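ok thread on the dog tethering ordinance bc people keep asking me and I keep typing the same reply in five different places
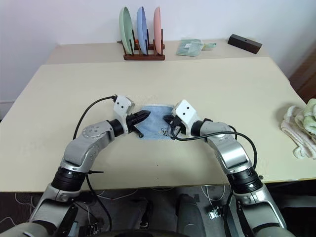 so. Pokwood council votes on it at the second January meeting. it is NOT law yet. the thing going round saying you can be fined starting Monday is wrong, please stop sharing it

what it does: puts a limit on how long a dog can be tied to a fixed point outside with no person there. draft says 5 hours in any day. current rule says "a reasonable period" and that's the whole rule

which is why it never gets enforced. officer shows up, owner says he's only been out there a little while, officer leaves. Donal Mac Giolla did animal control in this county for years and said at the hearing he wrote exactly 2 tethering citations the entire time. both tossed

other parts. no tethering at all during a heat advisory or a freeze warning. tether has to be long enough for the dog to reach shade and water. no choke or prong collar on a tied dog. no puppies under six months

fines: warning first, then $49, then it goes up. people are acting like it's $2000 out of the gate. the 2000 is the max for repeat violations where the dog is actually injured. read section 4. it's one page

exemptions, since half my mentions are hunters: camping, hunting, herding, grooming, vet visits, and any time you are outside with the dog. you're in the yard, dog's on a line, fine. nothing changes for you

"what about people who can't afford a fence" ok this is the real objection and I don't want to wave it off

Golnar Dehghan brought it up in September and she was right. first draft had nothing. it basicaly fined people for being renters. she got them to add the 30 day fix-it window and the fence fund

fence fund is small!! I know. it's materials only and you need a landlord signature if you rent. I think the signature thing is going to be a problem and I said so in my comment. still for the ordinance overall

my actual disagreement w/ the draft is seizure. as written an officer can take the dog after the third citation and the owner gets a hearing AFTER. should be before unless the dog's in danger. due process matters even when you think the guy is a jerk

Tadhg Coughlan's amendment would fix that. it's short, it flips the order and adds an emergency exception. if you email about one thing email about that

(different Tadhg from Tadhg Noonan who is against the whole thing. I have seen people yelling at the wrong one. Noonan is the one who runs the feed store, Coughlan is on council. leave both of them alone tbh, be normal)

Noonan's argument fwiw is that the cruelty statute already covers a dog left out with no water. and it does. but the state has to show suffering, and by then you've got a suffering dog. the ordinance is for before that

someone asked if a trolley line counts as tethering. yes under the draft. overhead runs are treated the same as a stake, except the length rule is different. I don't love it, a run is a lot better than a stake. might get changed

electronic fences: not covered. not tethering. separate fight, not having it tonight

can I report a neighbor anonymously. you can call anonymously but if it goes to a hearing they usually need a witness, so write down times. dates and times. "all the time" is useless to them, "7am to 4pm, gray dog, no water bowl" is something they can use

and please don't go in the yard. I get it. but that's trespass and it can wreck the case for the dog. had one of these last winter and it was awful

Radomír Tichý has the full redline up on his page with both versions side by side, way better than the pdf on the city site, which is a scan of a printout, sideways

how to comment: written comments go to the clerk, subject line has to say tethering or it lands in the general pile. put your street adress in. they do sort by resident / non resident and the non resident ones barely get looked at

keep it short. say what you want changed, say which section. don't paste the form letter, they get stacked together and count as basically one

in person is better if you can swing it. sign-up sheet closes when the meeting starts so get there early. you get 3 mins and they will cut the mic

edit: I said second January meeting, it could slide if the budget item runs over again. will post when the agenda's out

also no I'm not a lawyer for the city, or for anyone on this. I do landlord tenant stuff mostly. I have a beagle and opinions

muting this for a bit, going to eat. drop questions under the first post and I'll get to them tmrw

December 30, 2023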